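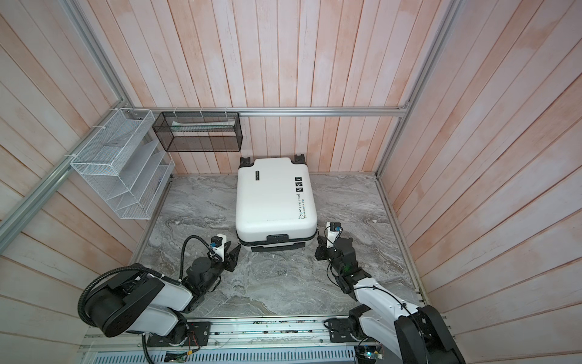
Wrist cameras and joint states drifting apart on a two-arm suitcase task - where do I even start?

Posted by ferrule_and_fudge, 16 June 2026

Hi all, long-time reader, first proper post, sorry if it's a bit of a ramble.

I've got two arms on one rail and I'm training a policy to handle luggage: get hold of a case, turn it, find the zip, open it, that kind of thing. One fixed camera over the workspace, one camera on each wrist. Everything is logged through Arkix, and the training side is a fairly plain behaviour cloning setup that predicts short chunks of joint targets for both arms together.

I recorded 546 demonstrations through May and the loss curves look lovely. On the actual arms it's a different story. Big slow moves are fine. The hard-shell case gets approached from both sides nicely, grippers heading for the two lower corners just as they do in the demos. But as soon as it has to do something fine with a wrist view, it overshoots, comes back, overshoots again, and sort of nibbles at the target until I hit stop.

I finally plotted image timestamps against joint timestamps and the left wrist camera looks to be 160 ms behind the joints. The right one is much better but not zero. All three cameras run at 25 fps. 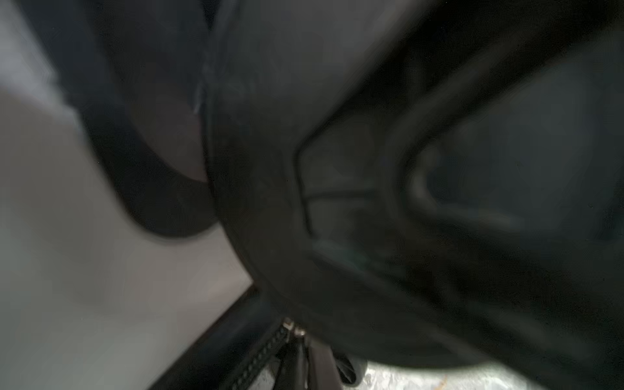
My first thought was to shift the left stream by a constant and retrain, and I had a go at that over a small subset. It helped a little. What's still bothering me is how much of the data may be rubbish anyway, lag or no lag. Plenty of the close-up wrist frames are like this one, where the zip slider and its teeth are crisp enough and the big black thing above them is just smears. I can't tell whether the policy is meant to cope with that, or whether I should be throwing those frames out. Has anybody been through this? I'd really rather not record the lot again!

Things I've already tried: swapping USB cables, lowering the resolution (no change at all), making the action chunks longer (smoother, but it misses by more), and making them shorter (nibbling, but faster).

cold_solder_club

Fix your clocks before you touch the data. 160 ms at 25 fps is four whole frames, and that smells like a buffer filling up. Most capture libraries keep a little queue of frames and hand you the oldest one. If your loop reads even slightly slower than the camera writes, you're permanently looking at the past. Set the queue length to one, or read in a separate thread that throws away everything but the newest frame. I had exactly the same number of frames to lose on a Presano cell and it was one line of config.

Don't bin the blurry frames, by the way. It'll see blur when it runs.

mostly_quaternions

Agree with the above on the queue, but I'd be careful about stopping there. I spent a good chunk of last year on this sort of thing and there were several faults stacked on top of each other, so fixing one just made the next one visible. (Fun!) I'd go in this order:

1. Find out what your timestamp means. In a lot of loggers it's the moment the frame arrived in your process, and exposure ended well before that. If the driver gives you a hardware time, log both for a few minutes and look at the gap. A steady gap can be subtracted afterwards. One that wanders can't, so go and find out why it wanders.

2. Measure the lag physically, per camera. Command a small sine wave on one wrist joint with something textured in view, work out the image motion, and cross-correlate it with the joint velocity. The peak is your delay. Mine came out at 57 ms after I'd fixed the queue, and I just lived with that by pairing each image with the joint state from 57 ms earlier than its arrival stamp. Do it for both wrists even if one looks fine. And do it again after every driver update, I got caught by that.

3. Lock the exposure. With auto exposure on, a close-up of something black drives the shutter time up, and then any arm movement smears it. Then the gripper swings towards something pale and the whole background goes white while the fingers stay dark, so the policy is learning from two quite different-looking worlds. Pick a short fixed exposure, add light to the booth until it's usable, and put up with a bit of noise. 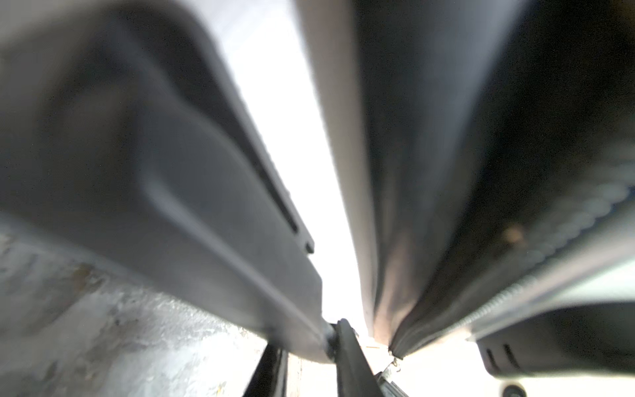 4. Make sure the lag at run time matches the lag in the data. People correct the recordings beautifully and then feed the policy whatever the camera buffer coughs up. If inference takes a while as well, skip the first few actions of each chunk so you start from where the arm is now.

5. Only then retrain. You can very likely save the May recordings if the delay was constant within each session. Check it at the start and end of a handful of them. If it creeps up over a session, fit a line to it and resample.

On the longer chunks missing by more: I'd expect that. You're committing to a plan made from an old picture, and the longer you commit the further off you finish.

ferrule_and_fudge

Queue length was five. FIVE. Left wrist only, copied over from an old Givemska config. Going to do the sine wave thing on both wrists next and will post the plots, thanks both!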